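Bins, bowls and the bottom of things
Talk notes, 2/23/20
Reruvska parents evening, upstairs room

Start on time even if people still getting coffee. Last year lost the first ten minutes to chairs.

Who I am, quick. Two kids, small apartment, used to run the stock room at Vidmar. Everything I know about toy bins I learned from shelving parts. Say that early, gets a laugh, then move on.

Thank Ankica Živković for the room and the projector cable. (Check pronunciation with her BEFORE. Not during.)

The question I got asked most in November – "what size bin should I buy?" Wrong place to start. Start with what's on the floor right now. Ask for hands: who has a bin at home where they don't know what's at the bottom? Wait for hands. Put mine up too.

OPENING STORY
The Sunday we lost the puzzle piece. Keep it short!! Tipped out the whole big bin on the rug. Piece was under the couch. Meanwhile the rug was covered and my son decided that was the game now. Took us till supper to get it all back in, and we got it back in exactly the way it was before. Same bin, same mess. Pause there.

PART ONE – DEEP BINS
Good for big soft stuff. Costumes, pillows, stuffed animals. Bad for mixed stuff. Small things go down, flat things stand on edge along the walls, soft things spread out and hide whatever landed before them.
Kids don't dig. They tip. Adults dig, get annoyed, then tip.
If you already own the deep one don't throw it out. Fill it less. One layer, so you see floor between the things. People hate this because it looks like wasted space. It's a bin, it's fine.
Somebody will ask about lids. Lid = one more thing on the floor. I took all ours off and they live behind the closet door.

PART TWO – THINGS INSIDE THINGS
Bowls, cups, buckets. Anything with a hollow. My favorite part, don't rush it.
A bowl in a toy bin is two things, a toy and a container. Kids use it as both the same afternoon. So do we, we drop the loose bits in "just for now" and then it's March.
Rule at our house: bowls go in first or bowls go in last. First, right way up, then it's a compartment. Last, upside down on top of nothing. Never in the middle of a pile.
Zlatko Popescu does it the other way, all bowls stacked on the shelf in the kitchen, kids come and ask for one. Works for him. His kitchen is bigger then mine. Let him say a word if he's there, two sentences, he can talk.

PART THREE – SOFT NEXT TO HARD
Plush, pom-poms, dress-up fur, bath mitts. Picks up crumbs and hair off everything. Give it its own place if you have one. If you don't, put it in last, up top, and shake it out by the window now and then.
Also it's the cushion so nobody hears the blocks. Quiet bin = bin with a blanket in it. Useful at 6 am.

MONEY SLIDE
You can spend up to 95 dollars on the Stotura set with the rails and the labels. I have seen it, it's pretty. I did ours with three plain bins and masking tape. Don't be snobby about this, half the room probably owns the rails.
Orkari trays – somebody brought them up last time. Shallow, stack OK, corners crack if you stand on them. Mine did. My fault.

THE 14 MINUTE THING
Timer on, 14 minutes, after supper. Not 15, fifteen sounds like a chore (they don't know how long either one is). Three jobs:
– hard stuff off the rug first, feet
– bowls and cups get emptied, all the way
– soft stuff last
When timer goes you stop. Even if it's half done. Especially the adults stop.
What if it doesn't get finished? Then it isn't finished. Nobody died. Next evening starts from there.

WASHING
Skip if running late. Plastic bin: dish soap, warm water, old towel, dry it before anything soft goes back. Scuffs on the floor of the bin don't come out, I tried baking soda and a lot of arm. They're not dirt. Leave them.

QUESTIONS I'LL GET
Labels with pictures or words? Pictures under five. After that they peel them off anyway.
Do you rotate toys? Sometimes. Badly.
Grandparents? No advice, sorry.

LAST SLIDE, leave it up while people talk

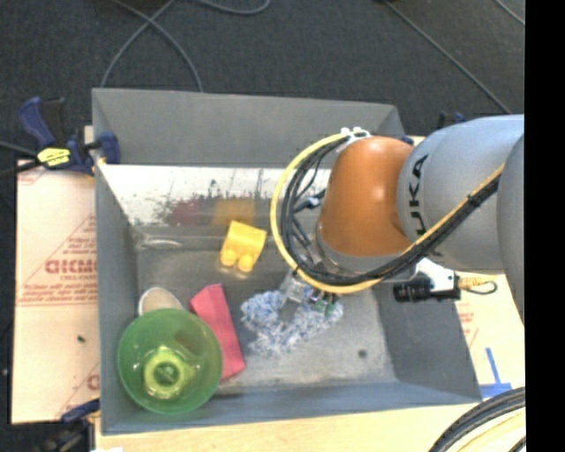 Finding things is most of tidying, so finish on finding. Ask them what they'd grab first. They'll say the yellow one, kids always say the yellow one, it's shiny and it sits near the back. Then ask about the beige oval piece over by the left wall. Give them a second. Green bowl is see-through and the rim still hides part of it, and the same bowl is over one end of the red block. So, back to part two, bowls first or bowls last. If there's time point at the fluffy blue and white thing and ask who has one of those full of crumbs. Then sign-up sheet, it's by the door, pens are in my coat.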